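**Renting out the Strand condo, notes for this summer (thread)**

April 2022. Calendar for our place in Kendport is open through the end of August. I get the same messages every spring so I'm putting the answers in one thread and pinning it.

---

The condo is unit 107 at the Strand. Ground floor, beach side, two bedrooms, one and a half baths. Sleeps four. Please don't ask me to make it sleep six. The fire marshal set the number and the association checks.

---

Rate is $261 a night from the second week of June until school starts. It's lower before and after. The Rekent listing shows the real price for your dates once you put them in. The "from" price on the search page is the January price and I can't change how they show it.

---

Cleaning fee is $107, once per stay. Yes, same as the unit number. People think it's a typo and write to me. It's not a typo. That's what the cleaning company bills us and we pass it along as is.

---

A lot of you have asked why a two-night stay costs so much per night. That's the cleaning fee. Over a week you hardly notice it. Over two nights you do. If you only want a weekend, one of the motels on the causeway may be a better deal and I won't be offended.

---

Minimum stay in high season is five nights. I tried three last year and ended up with single empty nights all over the calendar that no one could book. Off season it's still two.

---

Check-in is 4, check-out is 10. I know 10 is early. The cleaners start at the far end of the building and work toward us, and they need the unit open when they get there. If no one is coming in behind you I'll usually say yes to noon. Ask the day before, not the week before. I don't know yet the week before.

---

Parking. One space comes with the unit and it's under the building. Clearance is low. Vans with roof boxes do not fit. Second cars go in the gravel lot across the road, which fills up by mid-morning on nice days. There is a fee at the machine and it takes cards now.

---

Boat trailers: the association does not allow them overnight, even in the gravel lot. The marina in Kendport rents trailer spots by the week. Call them early. They don't take email.

---

About the beach path. The storm in the fall took out the lower steps and they haven't been rebuilt. For now you go out the side gate and use the public ramp by the lifeguard office. It adds a few minutes. The ramp is easier with a stroller or a wheelchair anyway, and several guests have told me they'd use it even with the steps back.

---

The pool is open. It is heated until the end of May and then they turn the heater off for the summer. It closes at 9 at night. The gate code changes every month and I send it with the check-in message. If you get a code from an old message it won't work.

---

Kitchen has the basics. Pots, pans, a coffee maker that takes regular ground coffee, a toaster, sharp knives in the drawer left of the stove. There's oil, salt and pepper. Spices get thrown out between seasons so bring your own if you plan to cook much.

---

Linens and bath towels are included. Beach towels are not. We used to supply them and they went to the beach and stayed there.

---

Pets: no. I like dogs. The association doesn't allow them for renters, only for owners. Service animals are fine, just tell me ahead so the front office knows.

---

For people coming by water: the Wumalau runs from the mainland dock to Kendport again, mornings and late afternoons. She was out for repairs most of last season. Bikes ride free, cars don't ride at all. From the dock it's a flat walk to the Strand, or there's the shuttle if you have bags.

---

If you miss the last boat you are driving around by the causeway. Check the time before you leave home. The schedule on the dock sign is an old one. The one on the ferry's own page is right.

---

Groceries. The small market in town is fine for milk, bread, fruit and ice. It's expensive for everything else. Do the big shop on the mainland on your way in. If you're on the boat, pack one cooler and use the market for the rest.

---

Cancellations. Full refund up to 30 days out, half up to 14, nothing after that unless I rebook the dates. If I rebook them you get back whatever I collect, less the Rekent fee. I've done that for people many times. I can't refund the Rekent fee myself. They keep it, and you have to take it up with them.

---

Hurricanes. If there's a mandatory evacuation you get back every night you don't use, including the cleaning fee if you never checked in. A bad forecast is not an evacuation. Please look into travel insurance if you're booking August. Buy it when you book. Once a storm has a name it's too late.

---

Direct booking. People who stayed with us before can book direct and skip the site fee. Same rate, same rules, and I send a short rental agreement to sign. First-time guests go through Rekent, please.

--- 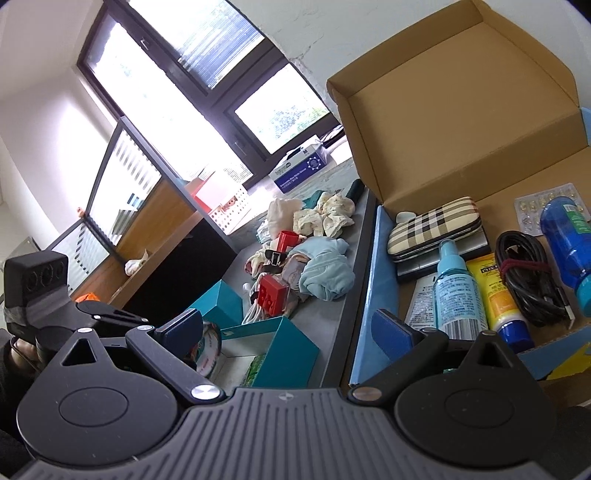 Holger Sundqvist asked whether the five-night minimum still applies if he takes the nights left over between two other bookings. He's looking at the end of June and only needs four.

---

No, it doesn't. If there's a gap shorter than the minimum I'll open it up for whoever wants all of it. The site won't let you do that on your own, so send me a message with the dates and I'll unlock them. Full rate and the usual cleaning fee.

---

He also asked if he could start on any day. Yes. We dropped the fixed changeover day. It made the parking garage a mess and everyone was in line for the same shuttle.

---

One more from the messages: yes, there is a washer and dryer in the unit. They're in the hall closet behind the folding door. Detergent is on you. Please empty the lint screen.

---

Open weeks right now are the first two in June, the one after the Fourth, and most of the second half of August. I'll update this post when they go.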